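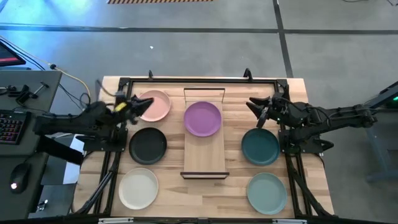 Two-arm station with six plates and the center tray. One plate rests on the tray.

Tutorial 8: Writing a Placement Sequence for Two Arms

Last updated: 2019-12-06

Purpose

This tutorial explains how to write, check and run a placement sequence in Jenent, the task planning tool used at all Filleck stations. The task is to transfer plates from the open table to the center tray, one at a time, using the arm on the same side as the plate. Users should complete the calibration tutorial before starting.

Before you begin

Confirm that the Magsi perception service is running and that both arms report a ready state in the station panel. Load the station file, then the plate model file. If either file was saved before the October release, open it in the converter first and save it under a new name. Older files store the tray as a fixed obstacle and will cause every placement to be rejected.

Step 1. Detect the plates

Select Perception, then Capture Once. Magsi returns a list of round objects with a center point, a radius and an average color for each. Color is used only to keep the names of objects steady between captures. It has no effect on grasp selection.

Check dark and pale plates with particular care. A black plate may be merged with the shadow under a gripper, and a cream plate may be lost against a light wooden tabletop. If a plate is missing from the list, raise the edge contrast setting one level and capture again. A plate that lies partly under a gripper will often be returned with a radius that is too small. Move the arm to its park pose and repeat the capture before continuing.

Step 2. Define the tray

Select World, then Add Region, and choose Tray from the list. Draw the region inside the upper rail and the lower lip. Both must also be entered as obstacles, with the height measured at the station. The planner does not take these heights from the image.

Any plate already on the tray at the time of capture is marked Placed and is left out of the sequence. Its area remains blocked for later placements.

Step 3. Assign arms

Select Sequence, then Assign by Side. Plates to the left of the tray are given to the left arm and plates to the right are given to the right arm. The two sides need not hold the same number of plates. When one arm has finished its list, it returns to park and the other continues alone.

To change an assignment, open the plate entry and edit the arm field. Cross-side assignments are allowed but require a longer reach over the tray, and the planner may report that no path was found.

Step 4. Set the shared zone

The area over the tray is shared, and only one arm may enter it at a time. In the sequence file, set the lock as follows:

zone: tray
lock: exclusive
release_after: retract
wait_limit_ms: 200

The wait limit is the time an arm will hold at the zone boundary before the planner looks for another action. Do not set release_after to open. With that value the lock is released when the gripper opens, while the arm is still over the tray.

Step 5. Check the plan

Select Simulate. The log should end with the line "sequence valid". The two messages seen most often are listed here.

E243: grasp blocked. The gripper fingers cannot reach the rim without touching another object. Change the approach angle or reorder the plates.

W1906: region nearly full. The remaining tray area is smaller than the next plate. Clear the tray or enlarge the region if it was drawn too small.

Step 6. Run

Keep hands and loose items outside the rig. Set the speed limit to Low for the first run of any new sequence. Select Run and stay within reach of the stop button until both arms have returned to park.

Saving your work

Save the sequence to the Zalance project folder together with the capture it was built from. Sequences submitted without a capture cannot be replayed and will be returned to the author.

Next: Tutorial 9, Recovering from a Dropped Object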